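Jirnel Household Goods Reuse Project
Progress report to the Flimora fund
February 17, 2022
Prepared by Keith Birkett

Quick one this time, sorry, the full budget sheet follows separately.

Where we are

Sorting room is up and running. Donated kitchen and small personal items come in from the Vavville drop-off, get checked, wiped down, matched up where possible and packed into starter boxes for people moving into their first place. 422 items through the room since September. Target for the grant year is 2000, so behind, but the first months were mostly shelving and getting the donation forms right. Pace is better now.

Glassware

Slowest category by a long way. Single glasses keep turning up with no partners and we had been holding them back in case a match came in. Stopped doing that. Odd glasses now go out with a rack or holder if we have one, otherwise they go in the mixed box. Scroll-arm racks are popular and take up a silly amount of space in a carton, so they travel upright with the glasses wrapped seperately. Breakage down to 2 pieces last month. Was 5 the month before, all from one carton packed too tight.

Still need: tissue, dividers, more of the tall cartons. Mamo quoted us for dividers and the price is OK, waiting on your go-ahead as it comes out of the supplies line.

Bowls and table items

Going fine. Small colored bowls are the easiest thing we give out, people like getting a bit of color in a new kitchen. We check for chips at the rim and foot and that's it. Anything chipped goes to the garden group.

Bags and pouches

New since the last report. Zippered pouches, pencil cases, toiletry bags. Checks are zipper runs end to end, lining clean, nothing left inside. Charms and keychains stay on if the clip is sound. We did talk about taking them off and boxing them by themselves but families with kids ask for the ones with a character on, so leave them. Washing adds a day, fabric ones need to dry flat and we only have the one drying rack.

Problems

Labels. The first batch peeled off anything smooth, so glass and metal were going into boxes unlabeled and had to be re-entered by hand. Switched to tie-on tags for those. Costs a little more.

Intake sheet is too long. Drop-off people skip the back page, so we're missing condition notes on a good part of the early items. Shorter version is drafted, one page, will send it over for comments.

Mixed table check: pink wine glass on the silver holder, lime-green bowl with an apple in it, sage-green pouch with the Hello Kitty keychain.
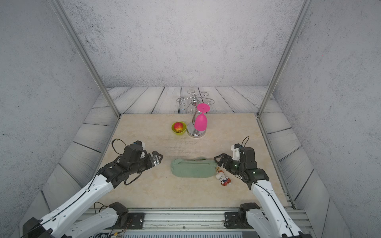

Next steps

Order dividers once approved. Second drying rack, secondhand if we can find one. New intake sheet in use at Vavville before the next report. Keep glassware moving so it doesnt back up on the shelves again.

Need from you: a yes or no on the Mamo quote, and whether tie-on tags can go under supplies or have to be listed on their own.

Keith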